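Workplace Layout, Unit 4: The Shared Desk and the Meeting Board
Course handout, V. Pfeiffer, Hallcombe

4.1 Scope

Unit 3 dealt with fixed single-user desks. This unit covers a desk that several people use in turn, placed in front of a mobile whiteboard. The working case for Sections 4.2 to 4.5 is a dark brown wooden desk with the board standing behind it.

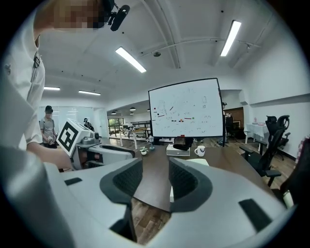
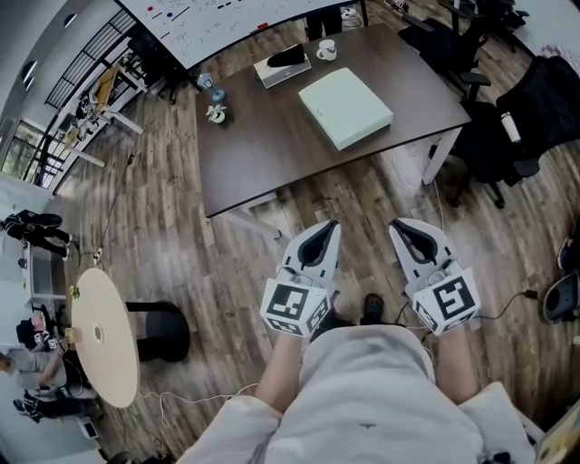 4.2 Zones of the desktop

For this course a desktop is divided into three zones, measured from the front edge.

Front zone: 0 to 476 mm. Reserved for the task in hand. Nothing is stored in it between users.
Middle zone: 476 to 600 mm. Items picked up several times an hour.
Rear zone: everything beyond 600 mm. Cups, plants, trays, small containers.

The mint-green box is the largest item on the desktop and should be assigned a zone first. Smaller items are then placed around it. The mug at the back edge is acceptable under the zone rule but fails the edge rule in 4.3. The potted succulent counts as a permanent item and is entered on the plan.

4.3 Edge rule

No open vessel stands within 142 mm of any edge. The rule applies to the rear edge as well, where people walk between desk and board. Closed bottles are exempt on the desktop. A bottle left on a chair seat is recorded as a displaced item and charged to the desk, not to the chair.

4.4 The board

A whiteboard on a floor stand needs clearance on both faces. The Woltgate method requires the stand legs to be drawn on the plan at full width, including the part hidden by the desk. Marker notes in more than one color need a key. Red dots without a key are treated as unassigned and erased at the weekly reset.

4.5 Floor and seating

Draw each chair twice, pushed in and pulled out. Cables crossing a walking route are drawn as a solid line and marked C. Where a railing borders the area, measure the route from the rail and not from the wall behind it.

4.6 Exercise

Draw the plan at 1:20 on the Haberkorn grid sheet. Assume a board width of 2,000 mm. Show all three desktop zones, the board stand, two chairs in both positions, and every item in the rear zone. List displaced items separately with the zone to which each should return. Students in the Gretomville section use the same sheet but omit the railing.

Plans are due in June. Late plans are marked for zones only.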